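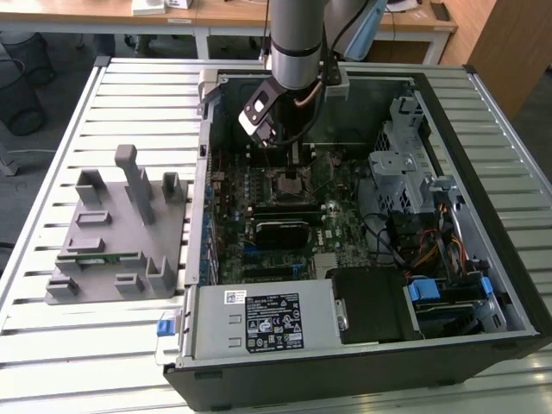 Open tower case on the slatted bench, with the motherboard in view.

Sports Club Administration, Unit 6
Handout 2: Running a league table and fixture list

Reading before the session: the Zerkport league rules, sections on points and postponed matches. Bring the blank fixture grid from last time.

1. Points

Most amateur hockey leagues give 3 points for a win and 1 for a draw. Some older ones still give 2 for a win. Check which system applies before you enter any results. The system stays the same for the whole season, even if the clubs vote to change it part of the way through.

A match awarded to one side is normally entered as a win with a fixed score. Write the reason in the notes column. Do not add goals to any player's record for an awarded match.

2. Teams level on points

The Zerkport rules separate teams in this order:

Goal difference
Goals scored
Matches won
Result between the teams concerned

Other leagues put matches won at the top. In the January exercise several of you sorted by goals scored first, and that put Havel above Baxter when the two should have been the other way round. Baxter had the better goal difference although they had scored fewer goals.

3. Building the fixture list

With an even number of teams, each side plays once on every match date. With an odd number, one side has a free date each time. For 6 teams playing home and away there are 30 matches over ten dates.

Keep one team fixed in the grid and move the others round it by one place for each date. Once every pair has met, repeat the list with home and away swapped. Then look for clubs that share a pitch. Havel and Drorkovov use the same ground in our worked case, so they should not both be at home at the same hour.

4. Postponed matches

The home club tells the league secretary and the umpires. A new date should be agreed within two weeks. Until it is played, the match stays out of the table and both teams show one fewer game played. It is quite usual for the side in second place to have a game in hand, and the published table should show this clearly.

5. Match cards

Each card has a number, the date, both squads, the score and two umpires' signatures. Card 3022 in your pack has a mistake in it: the goals listed by player do not add up to the final score. Find the difference and write the short email you would send to both clubs.

Work to hand in

Complete the table for the Baxter group from the cards supplied, then draw up the return fixtures. Hand in both sheets by 16 May 2019. Show your working for goal difference.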